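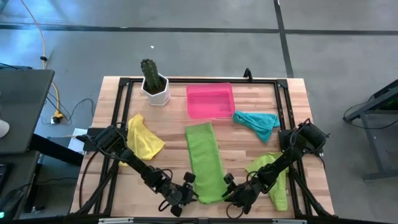
Columnar cactus, watering in winter?

gravelpit55
Mine is a tall ribbed one in a white pot, bought in July. The tag said water weekly. My neighbor says not until spring. Who's lying?

Stutex
The tag. Tags are written by people who sell replacement cactuses.

mrs_indik
Disagree. I water mine every two weeks all winter and it's older than my marriage. Better company, too.

Stutex
In a heated house, maybe. Mine sits at 55 degrees and gets nothing from Halloween on.

gravelpit55
So I should ignore it?

Stutex
Professionally.

manolis_a
Depends on the soil. Regular potting mix holds water forever. Cut it half and half with pumice and you can be sloppy.

mrs_indik
Pumice is a racket. I use driveway grit, rinsed.

manolis_a
Whose driveway?

mrs_indik
Next question.

gravelpit55
OK, no water until March. The neighbor is going to be unbearable.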